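Every spring the brochures arrive promising that my week in a tent will save something. This year it was Harura, where Fleltness sells a walking safari at 2,952 pounds a head and calls it "conservation you can feel". I have been on two trips like it and I enjoyed both. I am less sure the wildlife noticed.

My doubt is about the sums. Fleltness says part of each booking goes to the people who live beside the reserve. Which part? I wrote and asked, and Killian Pons of their bookings office sent a friendly reply with a link to the brochure I already had. A second letter got me a discount code.

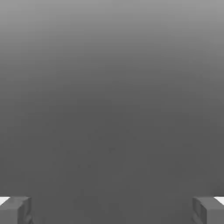 Compare Hoshino, a much smaller outfit with 7 tents and a website that barely works. It prints what it pays its trackers and what it hands over in village fees, on one dull page at the back. I can't check every line of it, but at least there are lines to check.

Pramila Sisodia, who guided for years before she gave it up, thinks I am being unfair. Visitors' money kept the rangers paid, she told me, and without rangers there would be no argument to have. Perhaps so. But the permit alone costs 2,000 pounds, and when I asked how much of that reaches a ranger she didn't know either.

I shall probably go again in May, because I like walking and I like elephants. I would just rather the firms sold me a holiday and left my conscience off the invoice until they can show me the receipts.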